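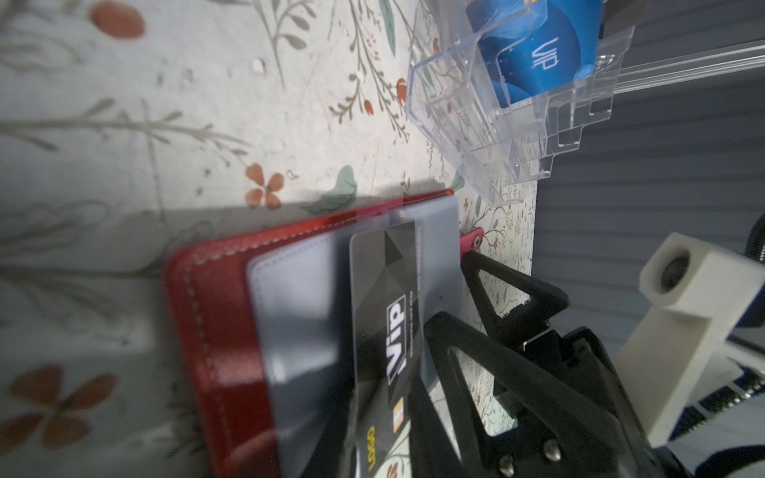 Magnus Dow asked last week why we bother labeling contact at all when the policy "should just learn it from the pixels". Fair question. It didn't, for us. So these are the steps for the contact-relabel pass on the card holder task, written fast, fix things as you find them.

Task: left arm takes the holder by its little pink tab and keeps it still, right arm deals with the card. Small target, thin, bends. The plain imitation policy kept closing next to the tab and then carrying on as if it had it.

## What you need

- Raw demos from both arms. We used 103.
- Wrist streams and the fixed camera, all on the same clock
- Gripper width and motor current logs
- The Misadetti scripts (branch `contact`, not `main` — main has the old threshold)
- Coffee

## 1. Sync first

Do this before anything else. Run `sync_check` on the whole folder. If the wrist stream lags the joint log by more than 2 frames, drop the episode. Don't try to rescue it. I spent an afternoon rescuing them in January and every one came back to bite me in training.

## 2. Find the contact moment

Width alone is no good here. The tab is so thin that closed-on-tab and closed-on-nothing look almost the same. Use current as well:

1. Smooth the current, short window.
2. Mark where width stops changing.
3. Mark where current rises and stays up.
4. Contact = first frame where you have both.

Then open the wrist view at that frame and look. Strap between the fingers? Keep. Fingers shut beside it? Change the label to `miss`, leave the episode in. Misses are useful, see step 4.

Emmett Obi wants this check automated. Go ahead, but the rivet on the tab throws off the segmenter he tried, it grabs the shiny bit and ignores the strap.

## 3. Split into phases

Four labels: `reach`, `close`, `hold`, `release`. Per arm! Not per episode. The arms are hardly ever in the same phase and if you force one label on both you teach the right arm to wait for no reason.
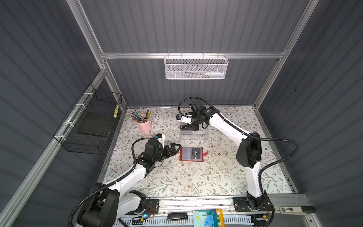
Sorcha Strachan objects to this part, and I'll put it in because she's half right: with per-arm labels you lose the coupling, and the right arm can start in on the card before the holder is held. Her fix is one extra bit, `partner_holding`, copied from the other arm's label. Costs nothing. We added it. Do that.

To make the bit:

```
python add_partner_bit.py --in phases/ --out phases_pb/
```

Check one file by hand. If `partner_holding` is true during `reach` on both arms at once, your arm names are swapped. Ask me how I know.

## 4. Reweight

Leave `reach` at weight one. Push up the frames just before and just after contact. Misses get used only for the contact head, not for the action loss — otherwise you're training it to miss, which, yes, the first run did.

Keep the fixed view in even though it's tempting to train wrist only. The wrist view is great for the tab and blind to what the other arm is up to. Also the table mat is busy, all leaves and flowers, and wrist-only runs seemed to latch on to the pattern. Haven't proved that. Rory McIver is going to try a plain mat against the printed one.

## 5. Train, then test properly

Same settings as the baseline, same seed, same number of steps. Change the labels and nothing else or the comparision is worthless.

For testing, move the holder between trials. Rotate it too. Write the start positions down BEFORE you run, both policies get the same list.

| | tab grasps out of 103 |
|---|---|
| baseline | 21 |
| relabeled, with partner bit | 59 |

So better, still not good. Most of what's left is one failure: holder rotated so the tab points at the right arm, left arm comes in over the top and bumps it. Not a labeling problem I think. Not enough demos from that side.

## Things that will trip you up

- Gripper current drifts as the motors warm up. Redo the threshold every session.
- Cable loop on the right arm can swing into the fixed view. Watch for it in the playback, trim if it covers the holder.
- Clear plastic. The acrylic box and the card sleeve both catch glare, so keep the lights where they are pleae.
- Episode names with spaces break `add_partner_bit`. Known. Not fixed.
- If the contact head says `hold` from the first frame, you forgot to normalize current.

Labels and configs are in the Zekcombe folder under `card_tab`. The test start positions are in there too, as a plain text file. Gillespie Dunbar has the old baseline checkpoint if you need to rerun it, mine got overwritten.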